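Subject: Re: [garment-team] Fold station — what to practice before February
From: Anport Robotics Club list
To: garment-team

Replying to the whole list because three of you wrote to me separately with the same thing.

> I went through the session files from last month and I'm not sure
> we're all doing the same task. Some people take the item out of the
> basket and lay it flat right away. Some people regrip two or three
> times over the basket first. Which one are we supposed to do? Also,
> is it a failed attempt if the sleeve is still inside out when you
> set it down? The task sheet doesn't say.
>
> One more question. Do we need new recordings for the knits, or are
> the old T-shirt ones enough for the first round?

Taking these in order.

Regripping is allowed. The rules for the Distance challenge only say that the item has to leave the basket and end up flat on the table inside the marked area. They don't limit the number of grasps. For our own recordings I would like everybody to stay at two grasps or fewer over the basket, so that the policy doesn't learn to fuss with the cloth. If you lose it, let it drop back in, stop the recording and start again. Don't save the attempt with the drop in it. We have 19 of those in the folder already and I will be taking them out by hand.

Inside-out sleeves: not a failure for the unload step. It does matter for the fold step, and that is a separate score. Please write "sleeve" in the notes column when it happens and move on.

Knits: yes, we need new recordings. The T-shirt set is at 1,000 episodes and it's fine for T-shirts. I ran the T-shirt policy on knitwear and it goes for the middle of the pile every time, gets a big soft handful, and the whole thing comes up as a ball. With a T-shirt you can get away with that. With a sweater you can't, the weight hangs wrong and you never find an edge. What works by hand is going for the ribbing. The cuff or the hem is thicker than the rest, the fingers close on it well, and once you have it you know which part of the garment you're holding.

So the target for this month is 100 knit episodes. That's for the group, not each. A few points on how to do them:

Start with the basket on the white table, close enough to the edge that you can get at it without leaning over. Please keep the table clear of your own stuff.

Mix up how the item is lying in the basket. Shake it out and drop it in again between attempts. If you only put it back the way it came out we get the same episode over and over.

Close the fingers slowly on ribbing. If you squeeze fast, the fold slides out the front before you have it. Once they're closed, wait a beat and then lift.

Watch your cables. Route them to the side before you press record and check again every few attempts. They creep.

Say the item type out loud at the start. The labels in the Mukia tool come from the audio and it's a pain to fix them afterward.

On the hardware side, the second hand tool is back together. Two of the linkage arms were swapped for reprinted ones and it opens evenly again. It's a bit stiff. Open and close it a few dozen times before your first attempt and it loosens up. If it starts to stick on one side, put it down and use the other one, and write to the list. Please don't take it apart in the lab. Last time we lost a spacer and had to wait for the next print run.

The fold step will use the same layout as in the fall, with the corners taped out. I haven't decided yet if we record it from the basket or as its own task. The Wang room has the longer table, so we may move there for that part — I'll write again when I know if we can have it. It's open until 9 pm either way, and the key is at the front desk.

If you have a sweater you don't mind getting stretched, bring it. Light colors are good, dark ones too, but nothing with buttons or a zipper for now. Cardigans can wait for the second round.

I'll put the notes sheet back up tonight with the "sleeve" column added. If your episodes from last month are not in it, add them before you record anything new.

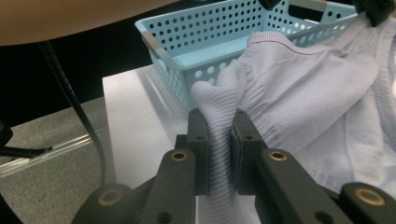
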